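2022-12-19

The new monitor is finally on the desk and I can't stop fiddling with it! It's the Branska, the one with the hub built into the stand, and I've spent the whole evening moving cables from one side to the other. My laptop charges from it, the keyboard and mouse hang off the back, and the old Cliditz hub (which has been dangling off the table by its cord since June) went into the drawer. One cable in, one cable out. I love it.

Text is so much sharper than on the old screen. I had 30 browser tabs open and could read every title, well, most of them. Krishnamoorthy came by to look and wanted to know right away if it would wake up his tablet too. It did, first try, full picture and sound, and he sat there dragging windows around for ages while dinner got cold. 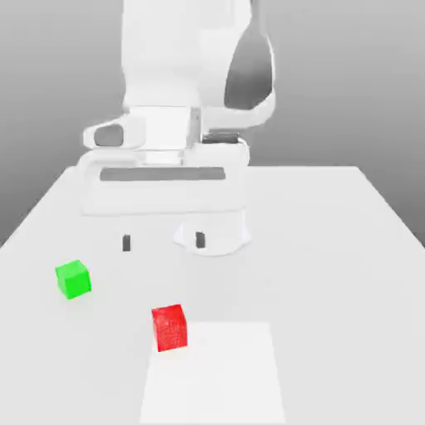 Benedito Portela

One thing still bugs me. When the laptop sleeps for a long time, the network port in the stand doesn't come back until I pull the plug and put it in again. I found a thread on the Reklow forum with 168 replies and read far too many of them – half the people say firmware, half say cable. I'm trying the cable first, the short Šimek one that came with my backup drive.

Speaking of which, I copied the photo folder over through the hub tonight, 3557 files, and it was done before I'd finished washing the dishes. The old one would have been chugging away till bedtime!

Tomorrow: firmware if the cable doesn't help, and find somewhere to hide the power brick.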